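Skarkby Rally - Frequently Asked Questions

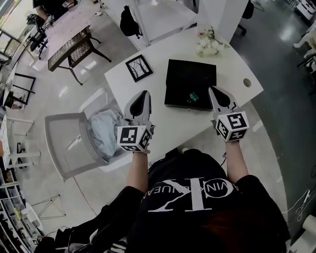 One early player wrote in to ask whether the co-driver ever stops talking, and whether that could be moved to the top of this page. It could. He stops at the finish line, or when you set Pace Notes to Minimal in the audio menu, or when you hit a tree.

What kind of game is it?
Skarkby Rally is a single-player rally game from Grollonis with online leaderboards. You drive small, tired cars down narrow forest roads against the clock. There is no open world, and there are no radio stations.

How much is in it?
22 stages and 5 cars at launch. Every stage can be run in reverse, and yes, we know that's the oldest trick in the business. We left the reversed ones out of the total, so please give us that much.

Do I need a wheel?
No. The game was tuned on a gamepad first. Wheels work, pedals work, and a handbrake works if you map it by hand under Controls > Advanced. Keyboard works too, in the sense that the car will move.

My wheel pulls to the left. Is that the game?
Check whether your car has hit anything. Damage carries over between stages, and a bent front arm will drag you toward the ditch until you repair it at the service park. If the car is fresh and it still pulls, recalibrate the wheel with the game closed.

Can I rewind after a crash?
In Practice, as often as you like. In Career, never. We had long arguments over this and the mean side won.

Why does my Career time have 50 seconds added to it?
You asked for a tow. The penalty is the same whether you slid into a snowbank or just parked in the wrong field - the tractor doesn't ask questions.

What is the Munell Cup?
The last championship in Career mode. It opens once you have finished on the podium in 2 regional events. The final stage is at night, and the headlights count as damageable parts, so plan accordingly.

Is there split-screen?
No. We tried it. Each player got a very nice view of half a tree.

Where are my saves?
Documents > Grollonis > Skarkby. Copy the whole folder if you're moving to another computer. Ghost files are kept in there as well, and they pile up, so delete the ones you're ashamed of.

Will there be more stages?
A free pack of gravel stages is planned for July. When it's late, we'll change the month on this page.

How do I report a bug?
Use the form under Help in the main menu. It attaches your log automatically. "The car is slow" is a valid report, but please try second gear first.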